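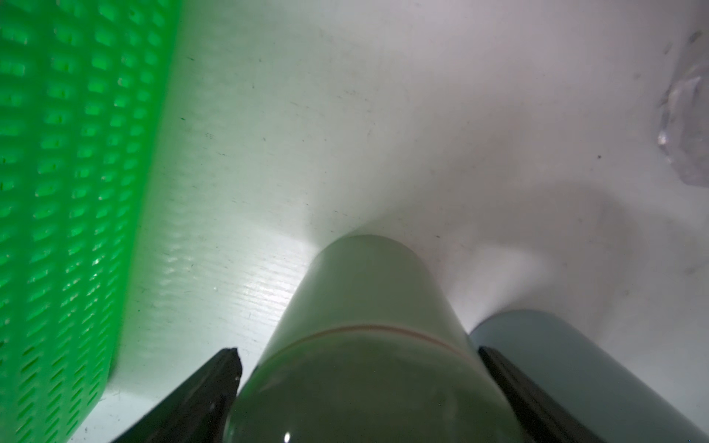 Start with the refill numbers, and go slow. Brungate says 2,000 households signed up for its refill plan. Signed up is the word they use, and I'd like people to hear it. Rawiri Bright asked them how many came back for a second fill and got a brochure. A pale green bottle on the screen tells you nothing about how often it gets filled, and neither does a sign-up sheet.

Next, the Plolent survey. 3,779 forms went out, 62 came back. Pause. I wouldn't pick a lunch spot on that.

Tanko Igwe will object that Sirnska did better. Maybe - but they stopped counting in September, right after the free coupons ended. Ask him for the later months.

Skip Thongsuk if we're short on time.

Close on what I'd want before spending city money: repeat fills, by household, for a full year. Then questions.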